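Dremonside Residents Forum > Moving, Storage and Odds & Ends
Topic: Packing up a one-room let - what goes in the bed box?

kettle_and_toast wrote:
28/11/2023

Right, I'm moving out of my room on Purves Street at the end of the week and into a slightly bigger room on the other side of Dremonside. I've lived in one room for two years so you'd think there'd be nothing to pack. Ha. There is SO much. I've started on the small stuff, all the bits that live on windowsills and down the side of the bed, and I'm doing it on top of the bed because the floor has my suitcase and all sorts on it.

My question is about bottles and plugs. Do you put them in the same box? My mum says never. My sister says who cares, it's a ten minute drive. I've got one cardboard box for the lot and I'd like to keep it that way.

mossy_step wrote:
Never ever. I lost a decent extension lead to a bottle of fabric softener in June. Lid popped, the whole box smelt lovely and nothing in it worked. Put your bottles in a washing-up bowl and carry it on your lap.

52_stairs wrote:
Disagree with mossy. If the lid's tight and the bottle's standing up it'll be fine for a short trip. I've moved four times (I live up 52 stairs, hence the name, so believe me I've thought about how many trips I want to make) and I always mix my boxes. Heavy things at the bottom, bottles round the edge, plugs and chargers on top in a sandwich bag.

mossy_step wrote:
"If the lid's tight" is doing a lot of work there.

kettle_and_toast wrote:
Ok so you've both got a point, which is no help at all! I had a go this afternoon. Box open on the bed with the flaps up, one white cylindrical thing in, and then I got stuck on whether the next one goes in and whether the adapter can go on top of it.

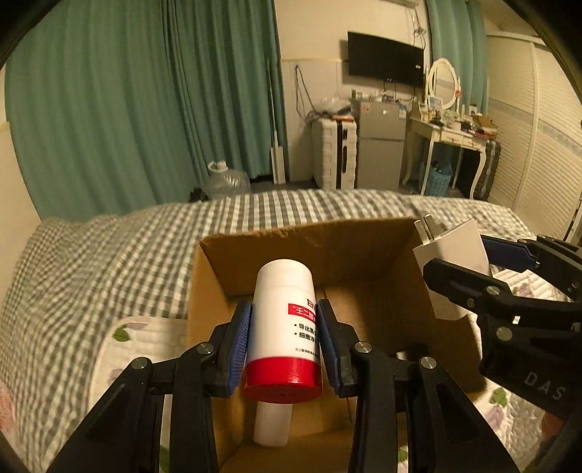 Bottle with the red cap and the plug adapter, both still waiting for a verdict. Blanket and quilt to be packed last.

The fridge stays, by the way, and so does the telly, they came with the room. The curtains are staying too, which I'm a bit sad about as I've grown fond of the teal.

grumbling_appendix wrote:
You've got that bottle cap end down! Turn it over before it goes anywhere near the box. I'm with mossy on this one. Gravity always wins.

52_stairs wrote:
Fair, I'd turn it over too. Cap up, bit of cling film under the cap, screw it back on. Then I stand by what I said.

pudding_lane_pat wrote:
Cling film is the answer to all of it. I used to do the stock at Siketti (the homeware place by the bus station, gone now) and we sent out 1,188 parcels one Christmas, lots with bottles in, and the ones with film under the lid were never the ones that came back.

Also what are you doing with the big water jug? If there's anything in it, tip it out first. I carried a full one down to a car once and my shoulder sulked for a week.

kettle_and_toast wrote:
Jug's coming with me, it can go in the footwell. And the mop, before anyone asks. I'm not buying another mop.

mossy_step wrote:
Leave the mop till last though. You'll want it once the room's clear - my old landlord knocked money off for a sticky patch behind the fridge that I swear was there before me.

grumbling_appendix wrote:
Seconded. Pull the fridge out and have a look. Take photos of the wall round the telly as well, and any cables, so there's no argument about what was hanging where.

kettle_and_toast wrote:
Oh that's a good shout, hadn't thought of the cables. There are a few dangling down and I couldn't tell you what half of them do.

farside_fern wrote:
Bit off topic but is Cleltska still doing the box swap? I've got loads flattened in the hall, up to 101 if you count the tiny ones, and my partner wants them gone. Kettle, you're welcome to a few and then you can have a bottle box AND a plug box and everyone can stop bickering.

52_stairs wrote:
We're not bickering, we're discussing.

pudding_lane_pat wrote:
Cleltska stopped the swap in the summer I think. They'll still take them for recycling if you ask at the side door.

kettle_and_toast wrote:
Fern, yes please!! Two medium ones would be brilliant, I'll message you. So the plan is: bottles upright with cling film in one, adapters and chargers in a bag in the other, and the blanket stuffed round whatever rattles.

mossy_step wrote:
Not the blanket round the bottles!

52_stairs wrote:
Blanket round the bottles is fine.

kettle_and_toast wrote:
I'll use old towels. Off to empty the drawer under the sink now, wish me luck.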